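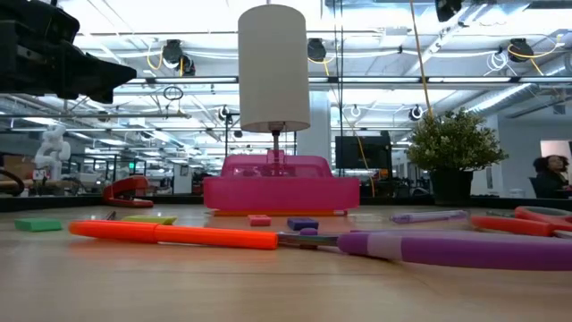 Student Conduct Hearing Panel: Call for Student and Staff Members

Holanda College is accepting applications for the Student Conduct Hearing Panel. The panel hears cases referred by the Dean of Students under the Student Code, including classroom disruption, academic dishonesty, and misuse of college property. Applications close 10/3/20.

Openings

There are nine seats to fill. Student seats run for one academic year. Staff seats run for two years and may be renewed once. Terms begin with the first hearing in January.

Duties

Panel members read the case file before each hearing, attend the hearing in full, question the parties through the chair, and vote on a finding. If the finding is one of responsibility, the panel then recommends a sanction to the Dean. Members do not investigate cases and do not contact the parties outside the hearing.

A typical hearing lasts two hours. Case files run to 12 pages or so in simple matters and considerably longer where course work is in dispute. Members are placed on a rotation and should expect to be called for nearly 10 hearings in a year.

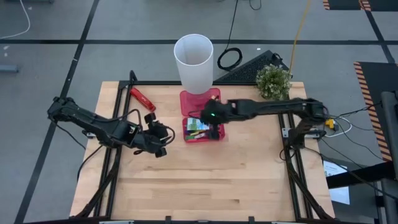 Members who have taught, advised, supervised, or shared a class with either party must step down from that case. The chair will call the next person on the rotation. Stepping down does not count against attendance.

Who may apply

Student applicants must be enrolled in at least nine credits, have completed one full term at Holanda, and have no open conduct case. Students in any program may apply, including certificate and evening programs.

Staff applicants must hold a regular appointment of half time or more. Adjunct faculty are eligible if they have a teaching assignment for the full year. Campus safety officers are not eligible, as they may be called as witnesses.

Training

All new members complete 12 hours of training before they are assigned a case. Sessions cover the Student Code, the standard of evidence, questioning, confidentiality, and the writing of findings. The sessions are led by Eftychia Deligiannis, panel chair, and Siebe Declercq, conduct officer. Members who miss a session make it up before the next rotation is posted — there is no waiver for prior experience.

Pay and credit

Student members are paid at the campus hourly rate for training, reading time, and hearings. Staff members receive release time by agreement with their supervisor. Service on the panel does not carry course credit.

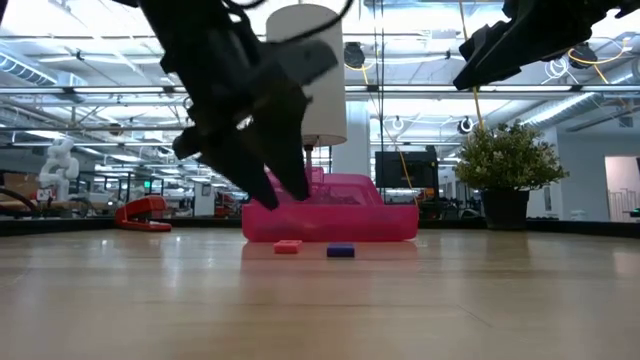
How to apply

Send the following to the Conduct Office, Skorninia Hall, Room 9:

- the completed application form, signed
- a statement of one page or less on your interest in the work
- the name of one reference employed by the college
- your class or work schedule for the coming term

Forms are available at the Conduct Office counter and from the library desk. Unsigned forms will be returned. Applicants who meet the requirements will be asked to a short interview with the chair and one current member. Questions on eligibility go to Raimonds Mägi in the Conduct Office.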